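Reserving a Meeting Room at Grornside Library

Residents may reserve a room up to 14 days in advance. Sign in with your library card number, select Rooms, and choose a date and start time. Enter the expected attendance. The Seixas Room holds 50 people. Select Submit and keep the confirmation number.

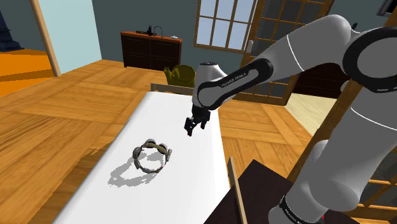 How do I cancel a reservation?
Sign in, open My Rooms, and select Cancel next to the booking. The time is released to other residents at once.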